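# Rearranging a small sewing room - cutting table in the middle or against the wall?

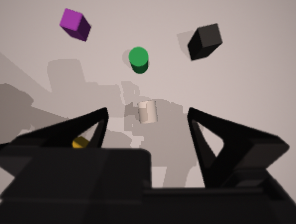
Mornura Home Sewers' Club - Help Board

**Vilja Honkanen**

I'm moving my sewing things into the spare bedroom in November and can't settle on where the cutting table goes. The room is 275 cm wide and a bit longer than that, with the door on one short wall and the window opposite. The table is 160 cm long and fairly deep. It doesn't fold.

If I put it in the middle I can walk around it, but then the sewing machine desk has to go beside the door and I'd be working with my back to everyone who comes in. If I push it against the long wall I get the window for the machine, but I'll be leaning across the table every time I cut something wide. I mostly make curtains and the odd coat, so there is a lot of wide fabric.

The ironing board also has to live in there. There's one double power point, under the window. Has anyone worked in a room this size and been happy with it?

**Masanobu Ikeda**

Against the wall. Middle is a waste of floor in a room like that. Get a longer ruler.

**Mwanahawa Gachanja**

I had nearly the same room at our old place in Fakport and tried it both ways. What worked in the end was putting one short end of the table against the long wall so it stuck out into the room. You can reach three sides, and for curtains that's enough. I did lose the straight path from the door to the window and had to go around the end.

With a 160 cm table in a 275 cm room you'd have 115 cm left to get past, which is comfortable. Mark it out on the floor with masking tape before you move anything heavy, and open the door while the tape is down. Mine hit the table leg by a couple of centimetres and I had to shift the lot.

Keep the machine at the window. You'll want the daylight for dark colours, and the power point is there already. I wouldn't run an extension lead across the walkway for the iron. I hung my board on the back of the door and ironed next to the window when the machine was off.

Check the height of the table too. Mine was a dining table and my back was sore after an hour. I raised it 7 cm with blocks under the legs and it was much better.

**Asuka Nagano**

Agree with Mwanahawa about the tape. My brother Minoru put five castors on a table for me - one in the centre for the sag - and I roll it out for cutting and back to the wall after. Get the locking kind. The first set came from Givness and didn't lock, and the table crept away whenever I leaned on it.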